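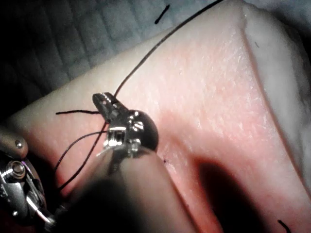

Grirnesham Skills Room: bench inspection, suture practice station
Date: February 1, 2023
Inspected by: Tiziana Sorrentino
Station ref: 305
Next inspection due: October

1. Practice pad
Surface free of splits and lifted edges: Pass
Pad fixed to tray, no movement under light pull: Pass
Old stitches removed before storage: Fail
Comment: Two cut ends left in the pad on arrival. Removed with forceps. Users to check both faces.

2. Thread
Black thread only on pale pads: Pass
Packets in date: Pass
Offcuts placed in bench pot: Pass
Comment: Short tails are hard to find once they fall on the floor. Trim over the tray.

3. Instruments
Jaws close fully and hold thread without slipping: Pass
No burrs or rough edges at the tip: Pass
Wrist joint moves freely through its range: Pass
Shaft clean, no dried residue: Advisory
Comment: Light smear near the wrist of the left instrument. Wiped down and rechecked by R. Lucero. Asset 2623 is due for replacement; order raised with Holura.

4. Sharps
Needle count agrees with log: Pass
Sharps bin below fill line: Pass
Bin lid closes: Fail
Comment: Hinge cracked. Bin sealed and changed during the visit.

5. Bench and floor
Cables clear of walkway: Pass
Stool height lock holds: Pass
Lamp guard secure: Advisory
Comment: One screw loose. Y. Gunawan to tighten before the next session.

Result: station may stay in use. Items 1 and 4 to be rechecked by A. Valentini.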